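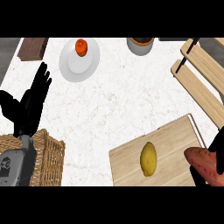 White plate and wooden block on the marble counter

Ticket 548 – Phalaenopsis, buds turn yellow and fall
Opened by: Doina Georgiou
Category: Orchids, indoor
Status: waiting for customer

Doina Georgiou, 9:40
Hello. I have bought the Kulard orchid mix from you and repotted my Phalaenopsis in November. The plant had one spike with nearly 15 buds. Now the buds become yellow and drop before they open. The leaves are firm and green. I water one time per week and I feed with Gemetti liquid at full dose. What do I do wrong?

Wim Van Hecke (Kadel plant support), 11:15
Thank you for the clear message. Firm leaves are a good sign. I have 3 questions:
How far is the pot from a heater or a fruit bowl?
Was the spike already there when you repotted?
Do you know the humidity in the room?

Doina Georgiou, 13:05
The heater is under the window, so very near. There are apples also, on the same sill. Yes, the spike was there. My meter says 40 percent.

Wim Van Hecke, 14:30
Then I think there is more than one cause. Ripe apples give off ethylene, and buds are very sensitive to it. Please move the fruit to another room and the pot away from the heater – but keep it in bright light without direct sun. Stop the Gemetti until you see new root tips, then use half dose. Do not repot again now. Please write back if more buds fall.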